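Search the gallery Search Go

Cups, Beakers and Trays - the Sendumside Table Gallery

Welcome, and do make yourself comfortable! This page began life as a single shelf of plastic cups at our Sendumside playroom and has grown into something rather bigger than any of us planned, with 1069 entries at the last tidy-up and, I suspect, a good few more sitting in boxes waiting for their turn. I have a great fondness for ordinary coloured cups. They stack, they nest, they roll away under the radiator, and children and grown-ups alike can't seem to leave them alone once they're on a table.

The pages are sorted by what's going on with the cups, so you'll find stacking in one place, sorting by colour in another, and the pouring pages (always the wettest) towards the end. Click through in whatever order you fancy - there's no right way round.
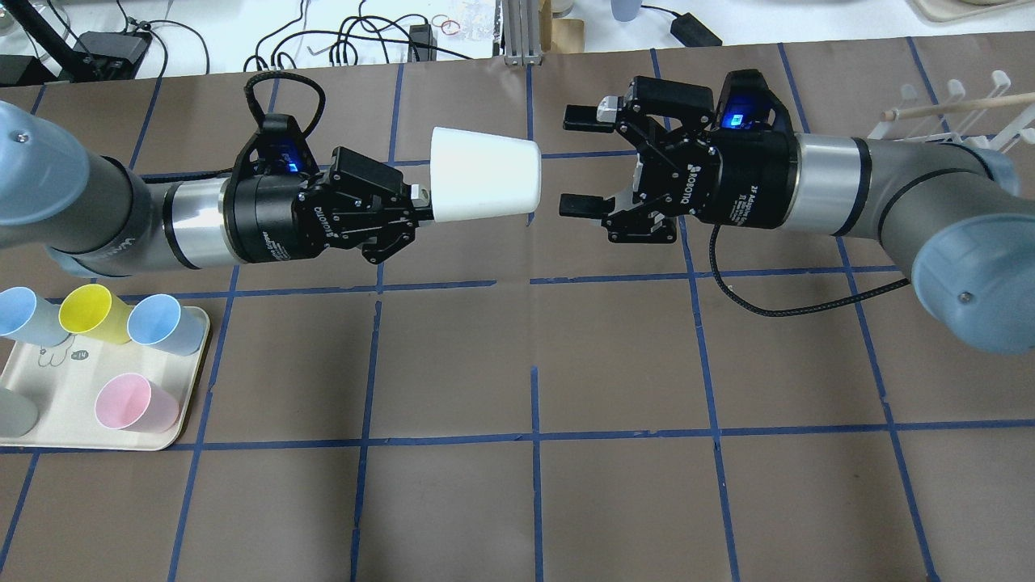
CUPS ON THE SQUARED MAT

One white cup up in the air on its side, and five more keeping company in the beige tray at the corner. I do like the colours in that tray - two light blues, a yellow, a pink and a soft grey-green - and there's a little cartoon printed on it as well, which pleases me more than it probably should. The brown mat with its big squares of blue tape makes a lovely plain background for them all, and there's another pale blue cup right up at the top for anyone who likes hunting for the odd one out.

If you'd like to try a squared mat at home, 3 squares each way is plenty to begin with. Give each colour its own square, then swap two cups while everyone's eyes are shut and see who spots it first. We've played it on rainy afternoons in April with players of all ages, and the youngest ones are nearly always the quickest (I've stopped pretending to let them win). Bigger squares suit bigger cups, and it's worth leaving a bit of room round the outside for the tray.

More cup pages are on their way, including the Castent beakers and the long-promised Warkel nesting set, all 100 pieces of it, once I've found enough clear table to lay them out properly. Do pop back when the evenings draw in and there's time for a proper browse.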